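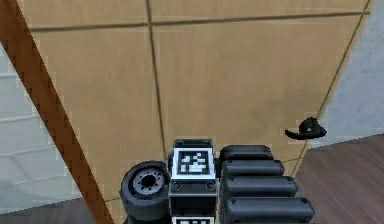
Open day at Stomar, July 2024

The door handle got more attention than anything else on the tour. Stomar's simulation room runs a rendered gripper at a beige paneled cabinet or door with a black lever, and the lab logs 400 tries a night. On the sheet by the screen, 309 of the last batch were marked as opened. The misses were mostly slips off the lever.

Downstairs, the Henare arm folded towels for 28 minutes. It is slow. A guide told us a load of 50 towels takes it most of a shift.

I would not buy one for the house yet. For a stockroom with one kind of door and one kind of towel, maybe. Parking is behind the building and the coffee is free.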